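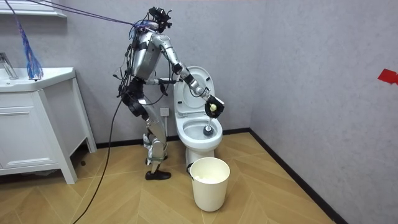 I have been meaning to write up the Girkus toilet brush for a good long while, and I kept putting it off because who wants to spend an evening writing about a toilet brush? But three of you have asked me now, and Ghazal Heydari has asked me twice, so pour yourself something and we'll get it over with together.

I bought mine in March from Mondano, where it had 2,811 ratings at the time, and I read far more of them than I'd like to admit. What I wanted was a plain brush with a round head and a light-colored handle, and a holder I could lift with one hand. Our bathroom is small (you can nearly touch both walls from the toilet), so anything wide or fancy was out from the start. The old one had a hinged lid that snapped shut on my knuckles, and I was so glad to see it go!

The head is the part I like best. It's a round cluster of dark bristles, stiff without being scratchy, and it holds its shape when you lean on it. I start with the far wall of the bowl, then come back toward myself and work around the front, and I go in under the rim last of all. On an ordinary day I give it 40 seconds, maybe a bit more if we've had company.

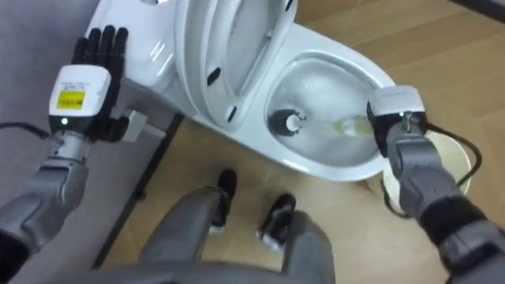
*Photo: Marjan Yazdani*

Now the handle. It's long enough that my hand stays well clear of the bowl, and the pale color shows you right away when it needs a wipe, which some people will hate and I happen to like. The grip could be a touch fatter. My fingers get a little stiff in the mornings, and after a good scrub I do find myself shifting my hold. If you have arthritis I'd try one in a store before you order.

I put both the seat and the lid up before I begin, every time. My mother only ever lifted the lid and then wondered why the hinges were always spattered.
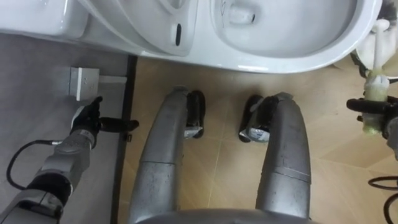 The other thing I watch for is drips on the way back to the holder. This brush holds a fair amount of water, more than my old one did, and if you swing it straight over to the floor you'll have a little trail across your tile. So I tap it on the inside of the bowl, let it hang there while I count to 20, and then put it away. It sounds fussy when I write it down, but it's quicker than getting the mop out.

The holder itself is a simple round cup, open at the top, and I keep it on the floor right by the front of the bowl. I've tried it back beside the tank too, and I was forever bumping the wall getting the brush out. It's light, so it does want to scoot if you drop the brush in at an angle, and I'd have been happy to pay a little extra for a heavier bottom. Once a week I rinse it in the tub with hot water and dish soap and leave it upside down on an old towel.

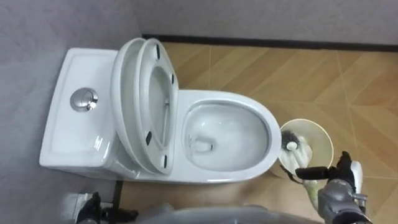
Yareli Maldonado: I have the same Girkus set and mine slid all over until I stuck a circle of shelf liner underneath. Hasn't budged since! I do wish they sold the heads separately, though, because the handle is going to outlast the bristles by years.

Shelf liner! I have half a roll of it in the kitchen drawer, Yareli, and I'm going to cut a piece tonight. I agree with you about the heads, too. Mine has a few bristles starting to splay on one side, and I'd much prefer to swap the end than throw the whole thing out. I've written to Girkus to ask and will add their answer here if I get one.

Four stars from me, and I'd buy it again for the upstairs bathroom.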